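Cuando llegué al taller del club Dretix, Engelbert Holzer estaba discutiendo con un alumno por una cuchara. Bueno, por si una cuchara cuenta como objeto plano o alargado. Me quedé escuchando un rato — ganó el alumno — y luego nos sentamos con un café bastante malo.

Engelbert da clase de automatización y lleva el club desde que se lo dejó su antecesora, en noviembre. Hay 27 inscritos, casi todos de segundo. "Vienen porque quieren mover el brazo grande", me contó, "y las dos primeras semanas no les dejo tocarlo. Me odian un poquito."

El proyecto de este curso se llama Trandent y va de coger cosas de cocina de un cajón. Yo le dije que sonaba fácil y se rió de mí con toda la razón. "Tú metes la mano sin mirar. Ellos tienen que decidir por dónde entra la pinza, con qué giro, y qué pasa si roza la pared." Los alumnos trabajan en parejas: uno escribe el programa y el otro lleva el cuaderno de intentos. En el último recuento llevaban 73 páginas, con muchos tachones.

¿Y lo más difícil? Pensaba que me diría la programación, pero no. "Los cables. Programas un giro precioso y te olvidas de que el brazo va vestido."
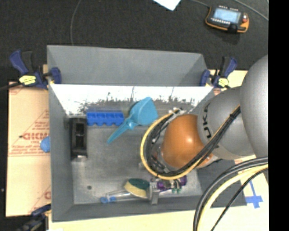

¿Puede apuntarse alguien que no haya programado nunca?

"Claro, la mitad llegó así. Pedimos venir dos tardes por semana y pasar la charla de seguridad antes de acercarse al robot."

Me habló también de la competición de Ralthorpe, a la que quieren presentarse con Trandent si terminan a tiempo. Él no lo tiene nada claro; los chicos, en cambio, ya están diseñando la camiseta. Cuando me fui seguían con lo de la cuchara.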